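Color as a label: coding schemes in shared stores and kitchens
Speaker notes, January 8, 2018
Nikau Partington, with corrections from Jadwiga Wasilewska

Slide 1. Title
Give name and site. Mention that the handout has the full tables and that the slides do not. Take questions during the talk on definitions only; leave the rest for the end.

Slide 2. Scope
The talk covers color used to sort objects into classes: which shelf, which user group, which cleaning route. It does not cover safety signs or pipe marking, which have their own standards and a different failure pattern. Brand color is also out of scope. Cloredthorpe asked for a section on wall paint. I have left it out.

Slide 3. Terms
A code is a fixed list of colors and the meaning of each one. A carrier is the part of the object that holds the color: rim, handle, lid, tag, tape. A second cue is anything other than color that repeats the same meaning, such as a letter, a notch or a shape. Read these out slowly. The rest of the talk uses them without explanation.

Slide 4. How a code is learned
Two colors are learned in one shift. Three take a little longer. Past five, staff stop recalling the meaning and start looking for the chart, and if the chart is not in view they guess from the nearest object. The Lockyer site ran an eight-color code for its dry stores. When Jadwiga Wasilewska interviewed the night staff, most could name the meaning of four colors, and the four were the same ones in nearly every interview. The unused colors had become spare containers.
Point to make: a code has a working size, and it is usually smaller than the printed one.
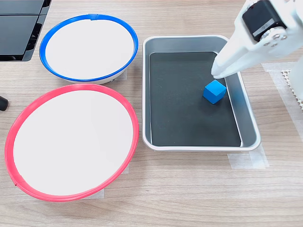 How many colors should a new code start with?

Start with the smallest number that separates the classes people really mix up, which at most sites is two or three. Add a color only after a class has been shown to need its own storage or its own washing route. Keep one color unassigned so that a later change does not force a relabel.

Slide 5. Choice of colors
Pick colors that stay apart under the worst light in the building. Test in the cold store and the loading bay, not in the office. Pairs to avoid:
Red and brown under warm lamps.
Green and brown for anyone with a red-green deficiency.
Yellow and white on a wet surface.
Dark blue and black anywhere below normal room light.
Blue and yellow hold up well in most conditions. Blue and red are acceptable if the two differ clearly in lightness. If they do not, add a second cue.
Have the swatches on the lectern. Pass them down the left side of the room first.

Slide 6. The Gokden trial
Gokden supplied coded lids to 18 kitchens for one quarter, starting in September. Each kitchen kept a fault log. A fault was any item found in the wrong class at the end of a shift. The logs recorded 49 faults in total. Most occurred in the first weeks, and a second, smaller group appeared when replacement lids arrived in a slightly different green.
State the limits plainly. The logs were self-reported. There was no control group. One kitchen changed its storage layout partway through, and its entries cannot be separated from the rest.

Slide 7. Carriers
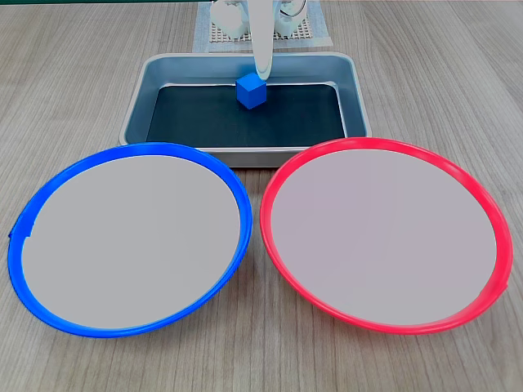 The carrier has to survive washing, stacking and stock rotation, and it has to be visible in the position where the choice is made. Lids fail the second test as soon as they are removed. Stickers fail the first. A molded handle does well on both counts but raises the cost of replacement. Rims are a fair compromise for tableware: with a blue-rimmed plate next to a red-rimmed one, as on this slide, the difference can be read from the edge, and food on the plate would leave the marker clear. A base mark would need the plate to be lifted and turned over. The remaining weak point for rims is the closed stack, where only the edges show. Check a candidate item in a stack before ordering.

Slide 8. Second cues
A second cue should work when color is lost entirely. A simple check is to photocopy the item in black and white and ask a new member of staff to sort the copies. Letters are adequate if they are large and not worn. Notches work by touch. Shape is the strongest cue and the hardest to add later, as it normally means new stock.
Weketti uses a raised bar on one class and a plain edge on the other. No chart is posted. New staff are shown one item of each on the first day.

Slide 9. Drift
All codes drift. Common causes are a supplier changing dye, an item borrowed between sites with different codes, and local additions made with tape. The tape additions should be recorded before they are removed; they often mark a class that the code left out.
Audit by sample. At a site holding 200 coded items, check every item once a year and a shelf at a time in between. Write the date on the shelf edge.

Slide 10. Writing the code down
One page. Color name, class, carrier, second cue, supplier part number. Use plain color names. Put the unassigned color on the page and mark it unassigned, or somebody will assign it.
If time is short, skip to the template on the back of the handout.

Slide 11. Questions
Expected: cost per item, mixed codes after a merger, dishwasher fading. Cost figures are with Wasilewska. On fading, refer to the wash test in the handout, table 2, and note that the test stopped before any red sample failed.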